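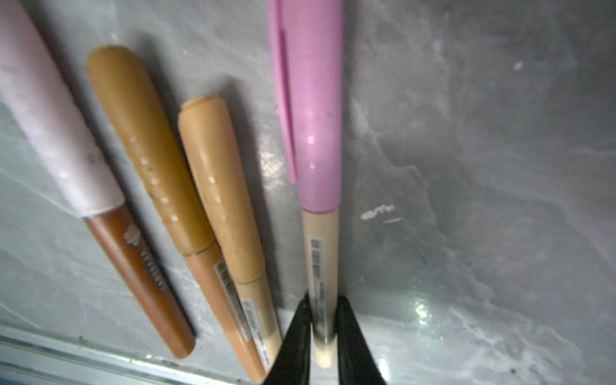 Hukness_H

My sister says a shop has to give you your money back on any present as long as it hasn't been used, receipt or no receipt. I have my doubts. My birthday was at the start of the month and I now have three things I won't use: a jumper two sizes too small, a cookery book I already own and a table lamp. All of them came from Mekudholm's in Plemness as far as I know, going by the bags. I don't have receipts and I'd rather not ask for them, as it would mean telling people I'm taking their presents back. Is she right? And if she isn't, what can I reasonably ask for? The bus to Plemness takes an hour each way so I'd like to know before I go.

Posted 15 December 2021

plainpaper

Your sister is wrong, sorry. If a thing isn't faulty and it was bought in person, the shop doesn't have to take it back at all. Most do, but that's their own policy and they can set the terms. Usually it's an exchange or a credit note. Cash is unlikely without a receipt.

Things bought online are different. The buyer gets a cancellation period, but it belongs to the buyer and not to you, so you would have to go through whoever gave it to you. Faulty goods are different again, and there the shop does have duties, although those are owed to the buyer too unless there was a gift receipt or something else naming you.

Ring first and ask what they do about gifts without a receipt. Get the name of whoever you speak to.

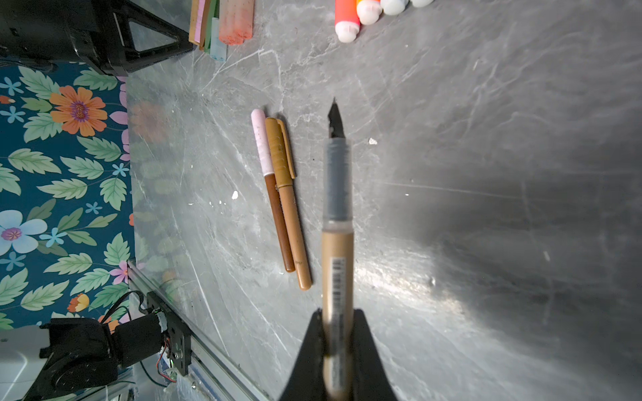
till_side

I worked on a returns desk for six years (a different shop, but they are all much alike). The first thing I wanted to know was whether we had sold the item, and the second was what we were selling it for now. Without a receipt you will normally be offered the current price, so if it has gone into a sale you get the sale price, even if your aunt paid full whack. Leave every label where it is. A fountain pen with the barcode sticker still on the barrel would take me a moment to look up. The same pen peeled clean meant calling someone over, and quite often a no.

For your three, the jumper is the easiest if the tags are on. The book depends on whether it looks read. Take the lamp in its box with the plug and any leaflets. Go before Christmas if you can, because in January the queue is out of the door and the answer tends to be shorter.

Also check the end date on a credit note before you leave. I had one that ran out after three months.

morningbus

Just give the lamp to a charity shop. I took a toaster back to Mekudholm's in March with no receipt and they wouldn't have it. Might have been the person on the till.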